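El inventario de la vivienda 3 empezó por la cocina, conforme al procedimiento de Parnis. Carla Khoury abrió el formulario, anotó la fecha - 27 de enero de 2022 - y dejó en blanco la casilla de observaciones. La titular, Oddur Hjaltadóttir, había fallecido en septiembre. El heredero, Fouad Boutros, pedía una relación completa de los bienes antes de autorizar el vaciado.

El expediente llevaba el número 3017. La tarifa contratada cubría hasta 500 entradas. Todo objeto de valor inferior al umbral se agrupaba por tipo: cubertería, menaje, textil. La agrupación ahorraba papel y, según el manual, evitaba disputas.

Khoury trabajó de izquierda a derecha y de arriba abajo. Armario alto: vasos, una jarra con el asa pegada, dos tapas sin olla. Armario bajo: cacerolas de acero, un colador. El cajón central no cerraba del todo. La guía derecha estaba desalineada y había que levantar el frente unos milímetros para que entrara. Lo anotó como defecto de mueble fijo, categoría que no se trasladaba.

Boutros llegó antes de la hora prevista. No se quitó el abrigo.

- Los cuencos van aparte - dijo.

- El menaje se agrupa.

- Esos no. Mi tía comía en ellos todas las noches. El segundo era para quien viniera.

Khoury consultó el manual. El apartado 12 admitía la entrada individual si la parte interesada aportaba una descripción suficiente. Le tendió el bolígrafo. Boutros escribió «cuencos rosas» y se detuvo. Preguntó si hacía falta poner el material. Ella respondió que solo si le constaba. No le constaba. Preguntó después si debía indicar quién había sido el segundo comensal, y Khoury le explicó que el formulario no tenía campo para eso.

- Samer Kanaan - dijo él de todos modos -. El vecino. Venía a cenar y se traía su silla.

Ella dejó constancia del nombre a lápiz, en el margen. El lápiz no se digitalizaba.

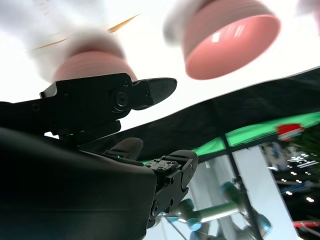 Quedaba por resolver el destino. Las entradas individuales podían asignarse al heredero, a un tercero o al almacén de Zavoveo, donde se guardaban por un plazo renovable. Boutros marcó la segunda opción, la tachó y marcó la primera. La tachadura obligaba a firmar al lado. Firmó.

- ¿Se pueden separar? - preguntó.

- Figuran en una sola línea. Para separarlos hay que abrir otra.

- Ábrala.

Khoury trazó una línea nueva y repitió la descripción en singular. En la columna de destino puso «heredero» para el primero. Para el segundo esperó. Boutros miraba el hueco junto a la mesa, entre el radiador y la pared, donde el suelo tenía cuatro marcas de patas y no había ninguna silla.

- Tercero - dijo por fin -. Puerta de enfrente.

Ella borró el nombre del margen y lo escribió con tinta en la casilla correspondiente. Luego pasó al textil: manteles, seis; paños, sin contar.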